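Towel folding cell: what's your reset routine?

gralura_fan
Finally got my folding cell running in the garage and I'm having a blast with it! White table, white panels, Warnus arm, one camera. My reset between runs goes like this:

1. Park the arm clear of the table. Green tray stays on the left, pink towel goes flat near the middle, already folded to a square. I leave plenty of bare table to the right for the unfold.
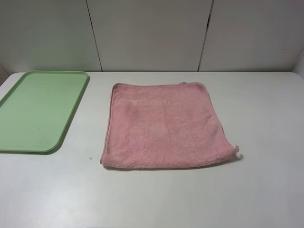 2. Run the camera check. Mine takes 20 seconds and I never skip it.

3. Wipe the finger pads. Lint builds up so fast with fuzzy towels!

I redo the full calibration every 300 cycles. Too often?

skusholm_dan
Love how clean that is. I'd press down the corner at the lower right though, the bit of hem curling out. My gripper goes for anything like that first.

Bình Cao
Disagree with Dan, leave the corner alone! If the cell only works on perfect towels you'll be fussing over it forever. I'd wipe the table, there's a little teal speck by the tray. Specks threw off my edge finder twice.

skusholm_dan
Fair, but get it running steady first, then make it messy. I lost 2 weekends doing it the other way around.

gralura_fan
Ha, never noticed the speck. Cloth is coming out tonight. Trying the corner both ways, and I'll post the Nông logs once I have them!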